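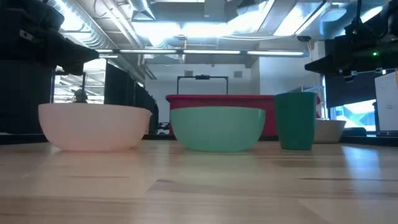
Histholm Moves Dish Sorting to Robot Arms, Keeps Kitchen Crew

BRAKBRIDGE – Catering firm Histholm will bring two-armed sorting stations into its Wikwood kitchen in October. The arms will handle bowls and cups, work now done by hand at the end of each shift.

Bowls are nested by size and cups are kept apart. 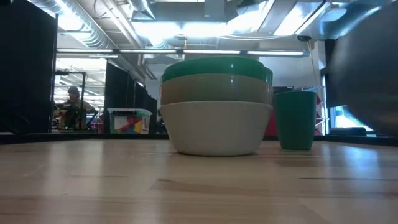 Staff will still load the washers and check for chips and cracks. Histholm employs 122 people at Wikwood, and 35 of them rotate through sorting. No jobs will be cut – those hours move to food prep and serving.

"People told us their wrists hurt by the end of the night," said Florence Gauthier, operations manager. "We started with that."

Training takes 5 days and is paid at the normal rate. The Lavoie site will follow if the Wikwood crew is satisfied with the change.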